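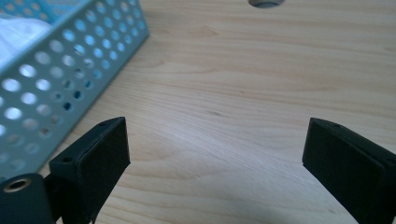
図4-1 明るい色の木製天板と丸穴

4. 昇降デスク「Skakholm」天板の設置と初期設定

本章では天板の固定から高さの記憶までを扱います。箱には「工具不要、すぐ完成」と印刷されていますが、真に受けないでください。プラスドライバーは必要ですし、一人で持ち上げられる重さでもありません。

1. 脚部を裏返し、左右のフレームを仮締めします。この段階で本締めすると、後で穴が合わなくなります。
2. 天板を二人で載せ、丸穴が奥側に来る向きに合わせます。
3. 付属のねじ8本を対角の順に締めます。電動ドライバーの「弱」なら大丈夫だという説もありますが、下穴をつぶした例があるため手締めとします。
4. 電源アダプターを接続し、下降ボタンを最下点で長押しします。表示が点滅から点灯に変われば原点設定は終わりです。
5. 好みの高さで記憶ボタンを押し、続けて番号を押します。登録できるのは4か所です。

注記:原点設定の前に高さを登録しても、値は保存されません。画面には「OK」と出ますが、信用しないこと。

注記:専用アプリGresoを使うと着席時間を記録できます。健康への効果をうたう文言が並びますが、編集部では根拠を確認できませんでした。机の昇降はアプリなしでもできます。

注意:ケーブルは丸穴に通した後、最上点まで上げても張らない長さを残してください。コンセント側が短いと、上昇の途中で抜けます。

注意:衝突検知は補助機能です。薄い物や柔らかい物には反応しないことがあります。天板の下に椅子のひじ掛けや引き出しを残したまま動かさないでください。

表示が「E2」になった場合は電源を抜き、しばらく置いてから手順4をやり直します。二度続けて出るときは販売店に連絡してください。

コメント(3)

Marjan Shahbazi
手順3、電動でやって見事に穴をつぶしました。先に読むべきだった。

Rónán Costello
うちのは原点設定をしても高さの表示が2センチずれます。巻き尺で測って気づきました。仕様なんでしょうか。

通りすがり
↑ 手順4を最下点まで下げきらずにやっていませんか。うちはそれで直りました。アプリは入れて翌日に消しました。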